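Talberg TB-2 Enclosed Bench Cell for Two-Hand Manipulation
Order code 1485
Manufacturer: Kultetti
Category: Test benches and enclosures

Overview

The TB-2 is a walled bench cell for upright two-arm systems fitted with multi-finger hands. It is built for laboratories that have to run the same tabletop task many times under a written procedure and keep the results comparable between shifts. The cell is supplied with the Pacheco practice sheets, a bound set of setup, handling and shutdown rules that may be copied into the site's own work instructions.

The cell does not replace a risk assessment. The integrator remains responsible for assessing the complete system, including the arms, the hands, the controller and the objects handled.

Construction

Table top: white, matte
Walls: white panels with narrow vertical joints
Interior width at table height: 1485 mm
Panel width: 462 mm
Table depth, usable: 519 mm
Mass without arms: 49 kg
Lighting: diffuse, overhead, fixed output

Wall panels lift out individually for cleaning. Refit every panel before power is applied to the arms. A cell with a missing panel is treated as open under sheet 4 and may only be run at reduced speed.

Object and surface rules (sheet 2)

Only items named in the task sheet may be on the table. Tools, labels, cups and spare test objects are stored outside the walls.
Dishes and produce are inspected before each session. Replace any item that is cracked, leaking or shedding skin.
Wipe the table top between object sets. Allow it to dry before the arms are enabled.
Do not mark start positions on the table with tape. Use the removable template and take it out before the run.

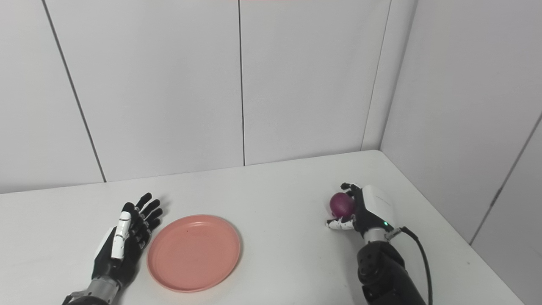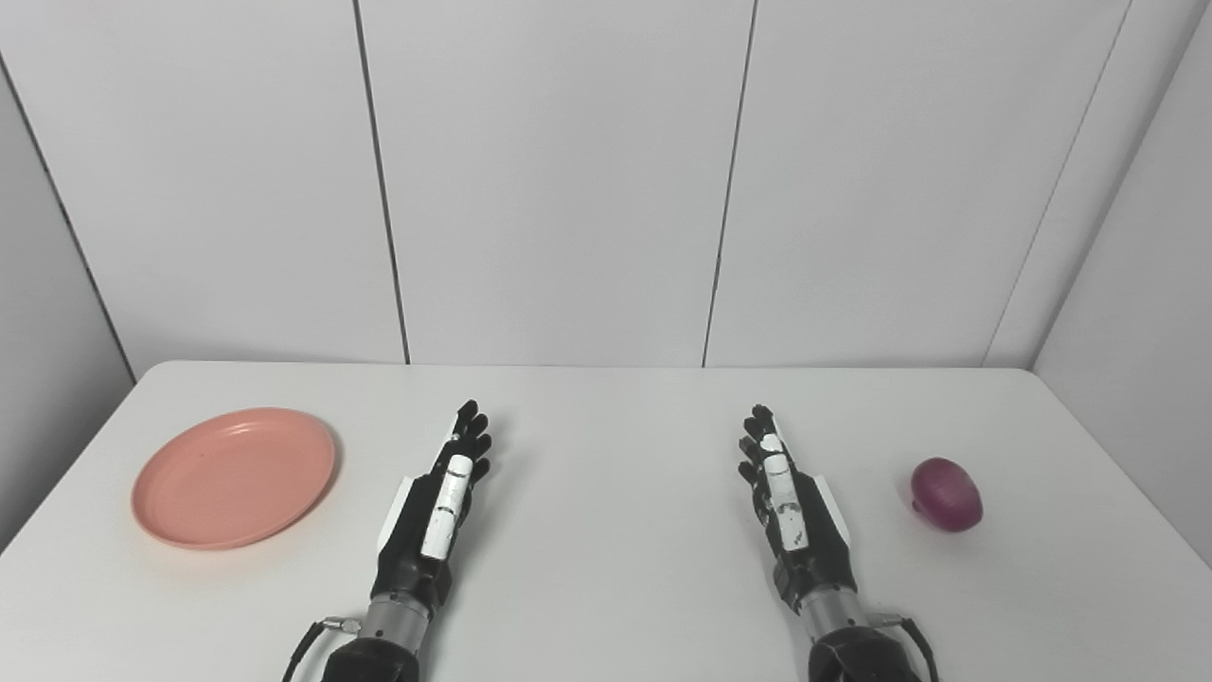 Hands palm-down, plate to the left, onion to the right.
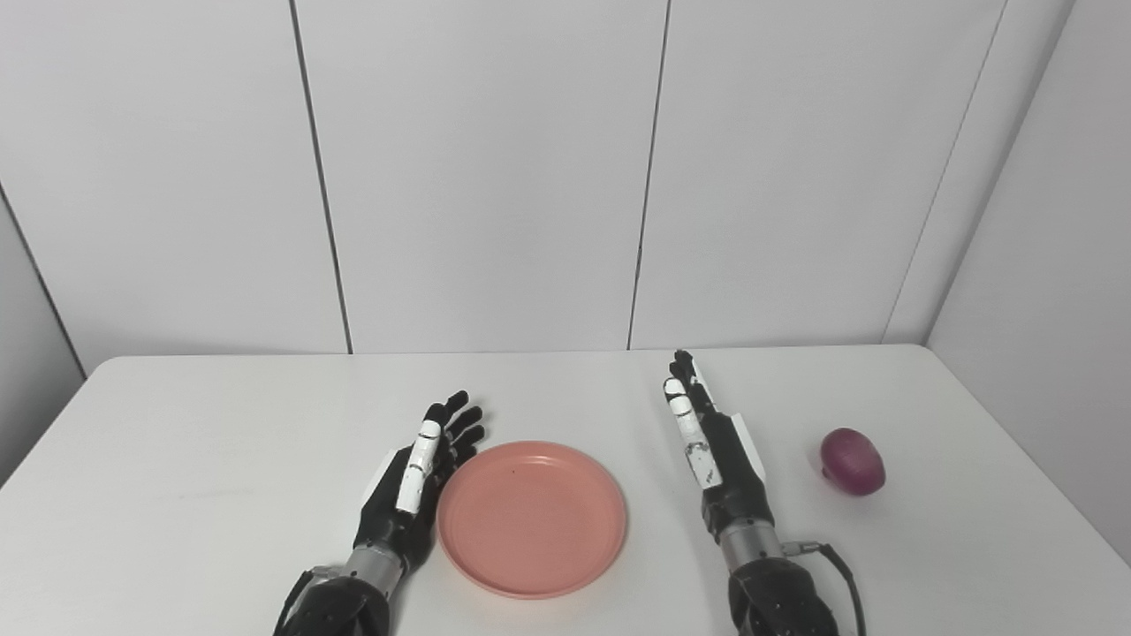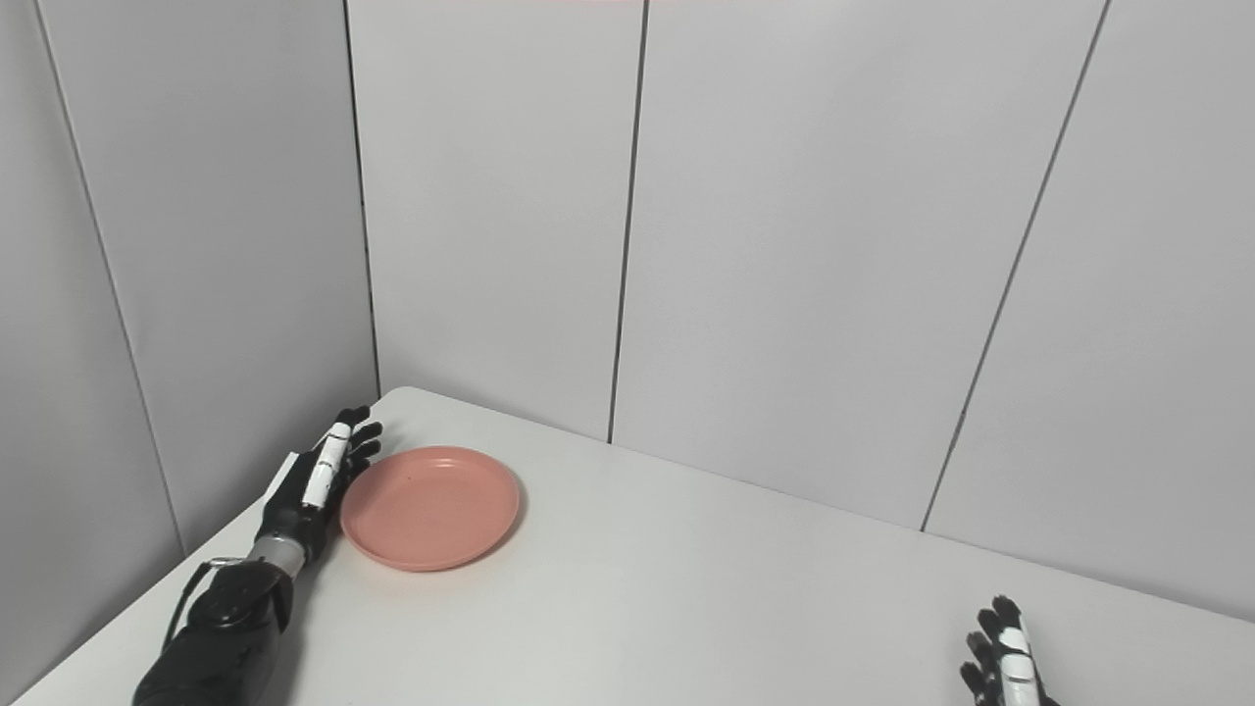 Can an operator reach into the cell to reposition an object while the arms are holding still?
Only after the protective stop has been set and the stop indication has been confirmed at the controller. A stationary arm may still be under power and may resume its program without warning. Sheet 3 requires the operator to set the stop, place the object, withdraw fully and release the stop from outside the walls.

Hand and cable checks (sheet 3)

Check at the start of each shift and after any contact with the table or walls:

Wrist fasteners seated, no visible gap at the joint
Cable loop at the wrist free through full rotation, no contact with the table edge
Fingertip covers complete, no tears
Finger and thumb joints move through full range at low speed without sticking

A hand that fails any line is taken out of service. Do not exchange a single hand in the middle of an object set. Close the set, log the exchange and begin a new one.

Rest position

The task sheet must define one rest position for each hand. Both hands return to rest before the stop is set for an object change, unless the stop is being used in an emergency. If a hand has stopped while gripping an object, do not pull the object free. Use the release routine at low speed with the operator outside the walls.

Records

Each session record lists the task sheet revision, the object set, the hand serial numbers, any stop and the reason for it. Runs interrupted by a stop are kept in the record and marked. They are not deleted. The Somix logging module writes these fields automatically when connected to the stop circuit. Sites without the module use the paper form at the back of the practice sheets.

Supplied with the cell

Table and wall panels
Light unit with bracket
Removable position template
Stop button with 3 m lead
Pacheco practice sheets, one bound copy

Available separately

Somix logging module
Spare wall panel, 462 mm
Replacement table top
Leveling feet, set of four

Arms, hands, controller and test objects are not included.

Delivery

The cell ships flat on one pallet. Assembly takes two people. Level the table before fitting the walls, and repeat the level check after the arms are mounted. The current revision of the practice sheets is the November issue; earlier copies should be withdrawn from the work area.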